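Flinasville Board > Studying and Colleges > Exchange years

Leaving the exchange network: is the college right to go it alone?

Posted 10 October 2026 by marrowfat_mum
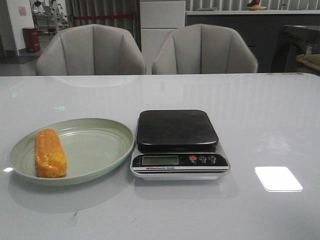
I've been meaning to write this for a while, so please forgive the length. My youngest is in her second year at Skustis and was meant to go to Dasberg for the spring term under the exchange network. Now the college has written to say it is leaving the network altogether in December and will make its own agreements with partner colleges, one at a time. The letter is very polite and very vague. It says places already offered "will be looked at with each partner", and I have read that sentence so often I could sing it.

I'm not against the idea in itself. I can see that the network has become a bit of a lumbering thing, with forms for the forms. But it does mean that marks earned abroad count at home without an argument, and that seems rather a lot to give up. Has anyone here been through something similar, or does anyone know how Dasberg is likely to treat the ones who already have a place?

oldquad
Welcome, and don't apologise for the length, you should see some of mine. I taught at Skustis for 19 years and sat through more talks about the network than I care to remember. When we joined, the promise was that everyone would recognise everyone else's courses. In practice the big colleges recognised each other and the rest of us sent off course outlines and waited. I had students come home with a full year of good work and lose a third of it on paper. So I do understand why the college has had enough, and I think separate agreements with a handful of places we know well could be kinder to the students in the end.

Timing is another matter. Leaving halfway through the teaching year is daft.

tern_and_tide
I'm going to disagree with you a bit, oldquad, though fondly, as I expect you marked one of my brothers. The network only works for small colleges because it is a network. Once you're knocking on doors alone, the large places can ask for whatever they like, and they will. They'll take our fees and our keen young people and send us two visitors every other year. Who at Skustis is going to sit down and write all these agreements anyway? The international office is down to a very small team and they already look worn out, poor loves.

beanrow
My son went to Sitthichai on a separate agreement, nothing to do with the network, and it was lovely from start to finish. He had one person to write to at each end and she answered. The credit list was signed before he left and every mark on it counted. I know it's only one family's tale, but I'd hate you to think it can't be done.

The thing I would check is the housing. Under the network he'd have had a room kept for him, and as it was we had to find one ourselves and pay a deposit of 423 up front, which we hadn't budgeted for at all.

tern_and_tide
That's good to hear, beanrow, and I'm glad he had a nice time of it. But Sitthichai wanted that agreement as much as we did. Dasberg has over 2000 applications for its visiting places, if its own prospectus is to be believed, and I can't see it bending over backwards.

oldquad
Fair point about Dasberg. I'd still rather have seven agreements that are kept than a long list of partners who don't answer letters. We may have to agree to differ, and I shall put the kettle on.

marrowfat_mum, the practical bit: get her to ask her tutor for a signed list of the courses she'll take and what each one is worth at home. Do it now, before the college leaves. A tutor can sign that under the present rules, and I have never known one go back on it.

marrowfat_mum
Thank you all, I feel a good deal steadier than I did this morning. She has written to her tutor and I've stood over her while she pressed send (she's twenty, she loved that). I have also asked about the room, beanrow, as that hadn't crossed my mind.

I think I'm still nearer to tern_and_tide on the whole business, but I can see the other side of it better now.

beanrow
Do let us know what Dasberg says. And tell her to pack a proper coat, mine wouldn't listen.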